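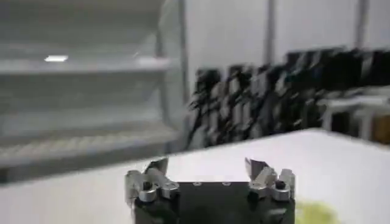

Tegan Goodwin said the house should go before the winter, and that anyone who wanted something from it had better come and say so now. She said it over the phone to her brother, who was standing in a lay-by outside Nokham with the engine running.

"I don't want anything," Martin said.

"You say that. Then it'll be January and you'll ring me about the clock."

He told her he had never liked the clock. It had stood in their father's hall for 51 years and lost up to 6 minutes a week, and every Sunday after lunch their father had put it right by the wireless.

He drove on to the house. Tegan's car was already in the lane with the boot up. She must have been ringing from the kitchen. She had put the kettle on and laid two cups on the draining board, and the rest of the china was wrapped in newspaper in a box marked Giannakopoulos, after the family who had bought the shop in Nokham and still gave away their old boxes.

"You were quick," she said.

"I was only at Bumel."

"You said Nokham."

"Outside Nokham. The Bumel side."

They drank the tea standing up. The chairs had gone to a cousin. Tegan had a list on the back of an envelope and she read it out to him: the beds, the piano stool, the good saucepan, the papers in the desk. The agent was coming at four. She wanted the desk done by then.

The desk was in the back bedroom. Martin took the left-hand drawers and she took the right. There were gas bills, and a guarantee for a lawnmower, and a great many letters from the Jorkel Building Society about a change in the rate. He found his own school reports tied with string. He found hers underneath, without any string, and put the string round both.

"What's this?" Tegan said.

She had an exercise book with a red cover. Inside, in their father's small upright hand, was a column of dates and beside each one a number of minutes. Minus 4. Minus 6. Minus 5 and a half. It went on for page after page. There was one book for every few years, and when she pulled the drawer right out there were more of them behind it.

"He wrote it down," she said.

"Every week?"

"Looks like it."

Martin sat on the floor and turned to the last one. The writing got bigger towards the end and wandered off the lines. The final entry was 12/10/23. Minus 2. After it he had written "better", and underlined it.

"That was the week I oiled it," Martin said.

"You oiled it?"

"He asked me to. He held the torch."

Tegan took the book from him and looked at the page for a while. Then she put it back with the others and squared up the pile against her knee. Outside a car came slowly up the lane, stopped, and went on again to turn at the farm gate.

"That'll be him," she said. "He's early."

"Will it fit in my car?"

"With the seats down, I should think. You'll have to take the weights off first - and the pendulum. Wrap them in something."

He went down to the hall. The clock said ten to three. He opened the case and put his hand in to stop the pendulum, and Tegan came down the stairs behind him with a blanket.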